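Podard meeting table, large, white

Murnama > Tables and desks > Shared tables
Product code 2155

I've been selling tables out of Murnama for long enough to have favourites, and the Podard is mine. It's a big white table with a plain flat top, and that's really all I ever wanted from one! No flap for the cables, no fancy edge, no little tray that you bang your knees on (I have strong feelings about little trays).

We had ours delivered in August, when the back room still echoed every time you put a mug down. I'd ordered the smaller Grorkament first and sent it back within the week, because four of us couldn't spread anything out on it without an argument. The Podard swallowed the lot. Samples, post, lunch, my enormous diary, and still a bit of elbow room at the far end.

I was worried that so much white would look a bit like a clinic. Put it near brick, though, and it's lovely. Ours runs back towards a red-brown brick wall, with a black mesh-backed office chair tucked up at the far end and the coat stand behind, and the white top keeps that whole side of the room from feeling heavy. 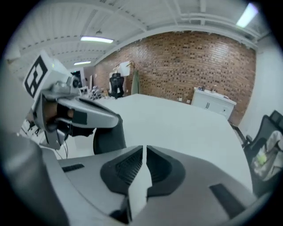

What you get

The top, the legs, a bag of bolts and a key to do them up with. It comes in two boxes and the one with the top in it is a proper two-person lift, so please don't be brave on the stairs. Ileana Ursu does our deliveries and she'll carry it to the room you want if you ask when you order.

Size and price

Height: standard desk height, so most office chairs go under it
Depth: 900 mm
Colour: white only
Price: £1453 including delivery
Deposit: £100, and the rest when it arrives

Chairs to go with it

Any mesh-backed office chair looks right. If you'd like something softer, the Thammasiri side chair is the one I'd go for (the green one, if you can live with green).

Looking after it

A damp cloth does nearly everything. For pen I use a drop of washing-up liquid and a bit of patience. Keep scouring pads well away, they dull the finish and you can't get it back. Tighten the bolts again after the first month, it takes ten minutes and stops the wobble before it starts.

Lead time is usually three weeks. Ring the shop before 4 pm if you want to come and lean on ours first.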